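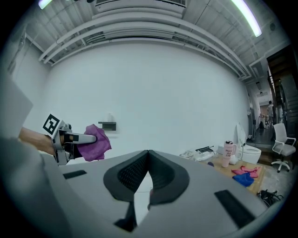

A cloth held at the fingertip of a hand-held gripper, with a second gripper close to the camera. The square marker is used in tracking.

The Clock Problem at Kenero

The first towel hit the floor at 10 in the morning, and by lunch the operators at the Fovstead linen plant had stopped picking them up one at a time. The two robot arms on the sorting table had been passing cloths to each other for most of a week. The left arm would lift a corner, the right arm would come across and take it, and the left would let go. That morning the left arm kept letting go too soon.

Dropped towels are a nuisance in a laundry. They have to be washed again, and somebody has to bend down for them. What happened in the early afternoon was more serious. An operator reached in to clear a towel that had bunched up under the right arm, which had come to rest at the end of a failed pass. The software counted the pass as finished and started the next one. The right arm swung across the table and its fingers closed on the cuff of her glove. She pulled her hand out of the glove and was not hurt. The shift lead hit the stop button and left the glove where it was until someone had taken down what happened.

Kenero, the company that supplied the software, sent Farzana Herath the next day. She had built much of the collection setup used to teach the arms, and she expected to find a worn finger pad or a badly set force limit. Both were the first things the plant suspected too. The pads were changed and the force limits were checked against the sheet. The towels kept falling.

"I was sure it was something in the plant," Herath says. "The lighting, the towels, the table height. We had run the same pass in our own workshop hundreds of times and I couldn't remember one that failed like that."

Kenero's arms learn from people. A worker straps a gripper to each hand and does the job the ordinary way - lift, pass, spread, fold - while cameras and markers record where the grippers are and how wide the fingers are open. Each short piece of work is saved as an episode. The plant's software had been trained on several batches, and the newest was 400 episodes of cloth handling, recorded over a single stretch in November and added shortly before the towels began to fall.

Herath went back to the workshop and watched the newest batch with the left and right recordings side by side. At normal speed they looked fine. She slowed one down and saw the left fingers open while the right fingers were still short of the cloth. In real life that cloth would have dropped. In the recording it stayed up, and then the right hand took it.

She checked another episode and found the same thing. Each hand had its own recorder with its own clock, and the two were supposed to be matched at the start of every session. On the right-hand unit the matching step had failed. The unit showed a small warning, then carried on with whatever time it had. By the end of a long session the right hand was being written down a fraction of a second late.

A fraction of a second is long enough for a towel. The software had been shown, over and over, that the left hand may let go before the right hand has hold. It learned that quite well.

The cause of the missed match was a loose connector. The recorders had been supplied by Daltine, a small electronics shop that Kenero had used from the beginning, and the connector on the right-hand unit had been swapped for a longer one so the cable would reach past the wrist. The longer one worked itself out when the wrist turned. Daltine had asked for the change to be tested with the unit being worn. It was tested on a bench, with the unit lying still.

Herath does not put much of the blame on the connector. Connectors come loose. She is harder on the warning, which appeared on a screen behind the person doing the work and cleared itself after 6 seconds. Anyone wearing two grippers and holding a cloth has their back to it and no free hand.

Of the 400 episodes, 36 had been watched by a reviewer before the batch was approved. They were taken from the front of each session, when the two clocks were still close together. The reviewer passed all of them, and on what was visible at full speed there was no reason to do anything else.

The glove was a separate matter, although the same bad data led up to it. The table at Fovstead had a light curtain along the front edge, a beam that stops the arms when a person breaks it. It had been set to pause the arms during a pass and to ignore the short rest between passes, so that operators could slide in a fresh stack without stopping the line. When passes worked, the rest was long enough. When they failed, the arms came back sooner than anyone at the table was used to, and an operator with her hand already through the beam did not count as breaking it again.

That setting was made during installation by Uddin, the contractor that fitted the guarding. It was written into the handover papers, and the plant signed for it. The papers do not say what should happen after a dropped cloth.

The curtain now stops the arms whenever the beam is blocked, at rest or not. A person has to press a reset on the side of the table, out of reach of the arms, before they move again. The operators say it slows the loading of stacks, and the plant manager has asked twice whether the old setting could come back for the night shift. So far the answer has been no.

Kenero dropped the whole November batch and trained the software again without it. Herath tried shifting the right-hand recordings to line them up, but the drift was different in every session and she did not trust the result. New sessions were recorded with a shorter cable and a clamp over the connector. A recorder that cannot match its clock now refuses to start, and one that loses the match partway through gives a loud tone and throws the episode out. Reviewers take episodes from the end of a session as well as the start, and they watch each handover slowed down.

People who do the recording have complained about the tone. It went off often in the first days, mostly when a strap was pulled too tight over the cable, and it is loud enough to be heard across the workshop. Herath has moved the strap and left the volume alone.

The arms at Fovstead went back to passing towels after roughly three weeks. They still drop one now and then, usually a thin one, and the operator presses stop before reaching for it.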